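25 Feb 2022

On Friday evenings I put my kitchen in order, and this week it was the turn of the spice drawer. My neighbor Şükran gave me 5 glass jars with good lids, and I wanted to use them before March. I started with the paprika, then the cumin, and I wrote the names on paper tape.
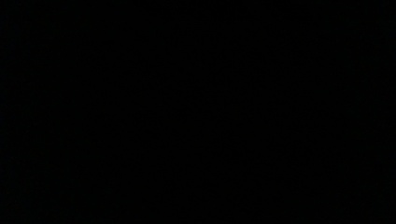 The bay leaves I keep in their paper bag, they don't fit well in a jar. My mother always bought them by 220 grams and gave half to her sisters. I do not cook so much, but I still like to have plenty.

Tomorrow I will wash the drawer with warm water and vinegar. If you know a good way to keep dried mint green, please write to me in the comments.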